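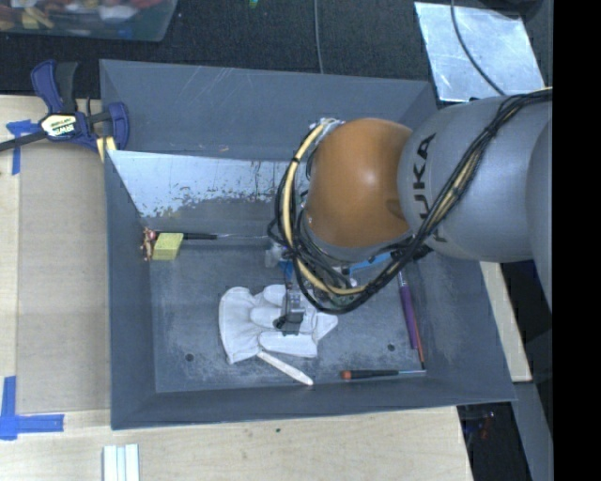

The trouble with a rule about cables is that everyone agrees with it and then goes to lunch. At Jirnlow, where Georges Saliba looks after the picking cells, the house standard for anything hung off an arm used to be a single line: "Route neatly." Neatly, in practice, meant whatever the last person on shift thought looked tidy. A bundle like the one looping wide around the orange joint of the KUKA, held together with black ties, might strike one technician as generous slack and another as a snag with ambitions. Both would sign the sheet.

Saliba's rewrite runs to eight pages, which he concedes is a lot of paper for string. Its central demand is dull and hard to argue with. Before a cell goes live, someone drives the arm slowly to every corner of the bin and watches the loop, and only the loop. If it drags on the contents or pulls tight at the wrist, the routing gets redone. The check is repeated after 300 hours, or whenever anyone has been in there with a fresh bag of ties and an opinion.

Then there's the chapter on what goes in the bin. Imad Bataineh, who audits cells for Skokov and has the patience of a man paid by the day, would like every site to keep a written list of test objects. Gloves, sponges and screwdrivers are all fine by him. What he can't abide is a result quoted without them. "You tell me 100 picks, I ask 100 picks of what," he says. "Then there's a silence."

He is nearly as firm about tape. Marks on a bench should be explained on a card within arm's reach, in his view, and he once spent most of a Sunday at the Fleltton site establishing that a blue corner meant "bin goes here" to the day crew and "don't lean on this" to the night one. The same goes for clamps: if a clamp is holding the bin still, it belongs on the drawing, with a name beside it.

The second draft is out for comment until November. So far Saliba has received 2 replies, one of them about the font.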